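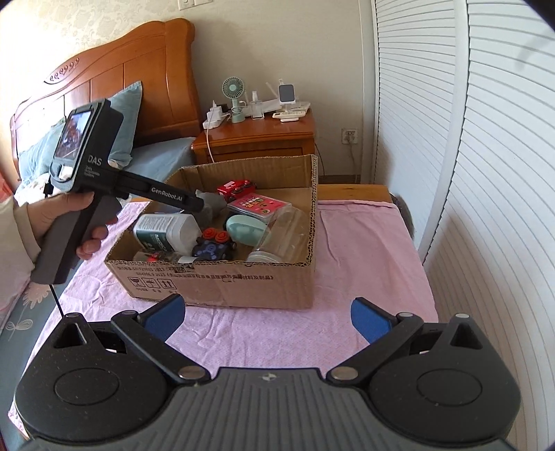 Why I still keep the boxes

Jun 18, 2024

When I moved to Dostelton, my neighbours told me that I keep too many cardboard boxes. I understand them, the corridor is narrow. But I think we throw away packaging too quickly, and the town makes this habit easier than it should be.

In May the council stopped the paper collection in the streets behind Niven Road. Now we must carry everything to the collection point in Dultard, 15 minutes by bus, and the driver may refuse you if your load is big. Many people simply put good, clean boxes in the general bin. I do not blame them very much.

My opinion is that a box should be used at least four times before it becomes paper again. In my country the shops left them near the door and every customer could take one. We paid nothing and the shop had less to clear. Here I have seen boxes for sale at 90 pence each, and behind the same shop a full container of them, already crushed.

Some readers will say that old boxes bring dust and insects. This is true if you keep them in a damp cellar - mine stand in a dry place and I look at them often. I would like the council to ask the shops for one shelf by the exit. It is a small thing to ask, and I will write to them again this summer.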